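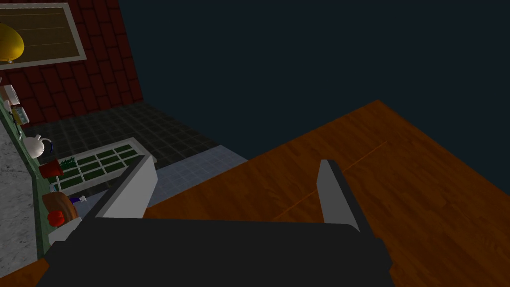
시뮬레이션 주방, 그리퍼 쪽에서 본 화면. 손가락 사이에는 아무것도 없다.

2018-07-19 | 글쓴이: 운영자

가정용 로봇 평가 지침이라는 문서를 또 하나 읽었다. Ustard에서 초안을 내고 Plevden이 손을 본 것인데, 본문만 38쪽이다. 지난 2월에 나온 첫 판보다 두꺼워졌고, 그만큼 나아졌는지는 잘 모르겠다.

제일 먼저 걸린 대목은 '대표성 있는 가정 환경'이라는 말이다. 대표성을 누가 정하나. 벽돌 벽에 타일 바닥, 대리석 상판에 찻주전자와 토마토가 놓인 주방이면 대표적인가? 우리 집 싱크대에는 마르다 만 행주가 있고 서랍은 반쯤 열린 채로 산다. 지침은 물체의 종류와 배치를 기록하라고만 하고 얼마나 어지러워야 하는지는 한 줄도 없다. 그러면 다들 깨끗한 쪽을 고르게 되어 있다.

두 번째는 횟수다. 부록에 실린 시험 기록은 2,927회인데 그중 698회가 '초기화 오류'로 빠져 있다. 초기화 오류의 정의를 찾아봤더니 '평가자가 시작 상태를 부적절하다고 판단한 경우'란다. 결과를 본 다음에 판단했는지 보기 전에 판단했는지는 안 적혀 있다. 시작 상태를 버릴 권한은 반드시 실행 전에만 써야 한다. 이걸 규칙으로 못 박지 않은 지침은 성공률을 얼마든지 예쁘게 만들어 준다. 최소 2,000회라는 기준도 마찬가지로, 제외하기 전 숫자인지 제외한 뒤 숫자인지 모호하다.

문 여는 작업 항목은 더하다. 성공 조건이 '문이 열린 상태'로 끝이다.
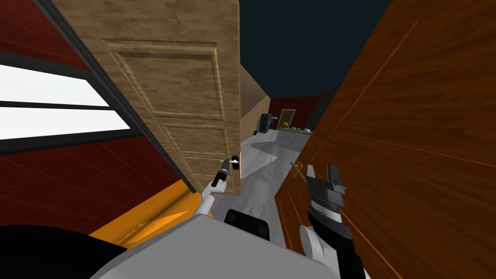
레버 손잡이가 달린 문이라면 나는 적어도 몇 가지를 더 묻고 싶다. 문은 처음에 몇 도로 열려 있었나. 손잡이를 돌려서 열었나, 아니면 문짝 모서리를 밀었나. 팔이 둘인 로봇이면 다른 쪽 팔이 옆 문이나 문틀에 닿은 것도 접촉으로 세는가. 마지막 상태만 보고 채점하면 온몸으로 들이받아 연 것과 손잡이를 얌전히 내려 연 것이 같은 점수를 받는다. 실제 집에서라면 앞의 것은 수리비가 나온다.

물론 시뮬레이션이니 접촉력 기록이 공짜로 나온다는 반론이 있다. 맞다. 그런데 지침은 그 기록을 '권장'으로만 적었다. 권장 항목을 꼬박꼬박 지키는 팀을 나는 거의 못 봤다. Kerr 쪽 문서는 못생기긴 했어도 충돌 기록이 필수였고, 빠지면 결과표에 올려 주지 않았다. 그 점 하나는 베껴 왔어야 했다.

칭찬할 것도 있긴 하다. 시드 공개를 의무로 한 건 잘했다. 카메라 위치를 바꿨으면 별도 조건으로 보고하라는 문장도 마음에 든다. 다만 그 문장이 각주에 있다. 다음 판에서는 본문으로 올라오길 바라는데, 별로 기대는 안 한다.

최종 수정: 초안 인용 쪽수 정정

관련 글
- Markgate 시험장 규칙, 다시 읽기
- 성공률 옆에 꼭 적어야 할 것들
- Kerr 문서의 충돌 항목 메모
- '권장'이라는 단어에 대하여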